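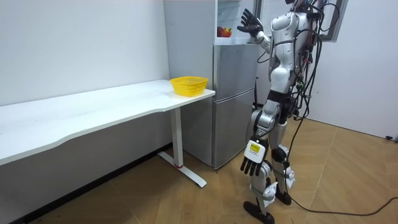 Prellham Door Gasket for Top-Freezer Refrigerators

Replacement magnetic seal for upright refrigerators with a separate upper compartment. Sold by the door, so order one for the top and one for the bottom if both are worn.

Color: white or gray
Material: flexible PVC with magnetic insert
Fits: push-in channel doors only – not screw-on frames
Length of cut strip: 200 cm

Measure the old gasket from outer corner to outer corner before ordering. Strips arrive folded and may hold a crease. Soak in warm water until the corners relax, dry, then press into the channel starting at the top.

Custom sizes are cut at our Stusumcombe shop and cannot be returned. Stock sizes can be sent back unused within 35 days.

Parts questions: ask for Wanda Ostrowski at the order desk. The desk is closed the first week of August.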